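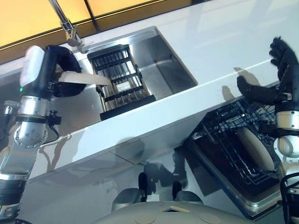
The pantry robot has moved in, and lunch has changed

If you've eaten on the second floor at Prerkano since May, you've met the new arrival at the dishwasher. It has two arms, black hands, and a very patient way with a plate. Most of us call it Rosley, after the project name taped to its charging dock, and the name has stuck so well that the facilities calendar now says "Rosley, 2 p.m." like any other booking.

I want to tell you how it's going, because I think it's going really well, and also because the people who used to do all of this by hand have had plenty to say and I'd like it written down somewhere.

First, the size of the job. We serve 159 lunches on a full day, and every one of them ends with a plate. Add the coffee cups and the bowls from the early shift and you have a person standing at the sink for most of the afternoon. For years that was Erick Langat and whoever was on with him, and the afternoon was the part of the day they liked least (Erick's words were stronger). Bending down to the dishwasher, straightening up to the sink, bending down again. Two people on the pantry crew had back trouble last year.

Rosley takes plates. Only plates for now! Cups come next, once Skornlow, who set it up for us, are happy with the way it handles a grip on something small. Glasses and knives stay with people and there is no plan to change that. It works at the same counter we all use, with the same sink and the same dishwasher, and I love that we didn't have to rip out a kitchen to get here. The only thing we bought was a second set of plates, so that there is always a stack ready while the other is being handled.

It is slow. I timed a plate against Erick and there was no contest, he had three away before it let go of one. But it doesn't need to be quick at two in the afternoon, when the pantry is quiet and the next rush is a day off. In its trial period it handled 4,000 plates and broke 51, nearly all of them in the first weeks, and the breakages have dropped off a lot since the grip settings were changed.

So what are the crew doing with their afternoons? This is the bit I'm most excited about. Erick now plans the menus with the kitchen at Sugawara, our supplier, which he had been asking to do for ages, and the Thursday-style mystery stew is gone for good as a result. The others prep for the next day, so the morning start has moved from six to half past. Half an hour more in bed counts for a lot when you have a long bus ride. All the contracts and hours are as they were, and the agreement the crew signed with management says they stay that way.

It hasn't been all smooth. Somebody still has to scrape the plates, and somebody has to be close by while the robot is working, so for now one of the crew does prep at the end of the counter with the stop button next to the chopping board. Erick says it's a bit like cooking with a toddler in the room. He also pointed out that the crew now know a good deal about joint faults and error codes, and that this ought to show up in their job descriptions and their pay. Management has agreed to look at it and I'll report back when there is an answer.

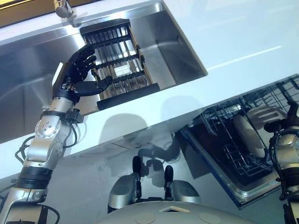

Do I need to do anything different with my plate after lunch?

Scrape it and leave it on the cart by the pantry door, one plate high, with cups and silverware in the gray tub. Please don't hand it to the robot, and please stay on your side of the yellow tape while it's working, even if you only want a spoon.

If you'd like to see it properly, come by at two and ask Erick. He gives a very good tour and will let you press the stop button if you ask nicely.

Comments

mel_in_accounts: Went to the two o'clock. I could have watched for an hour. Will it ever do the coffee cups on our floor?

J. Pruitt: Glad the pay question is in here. They've learned a whole new job and it should be treated like one.

stairwell_b: I miss the stew.

Erick L.: @mel_in_accounts your floor has to learn to scrape first :)

Contact the newsletter desk: second floor, room next to the pantry | © Prerkano Staff News | Back to top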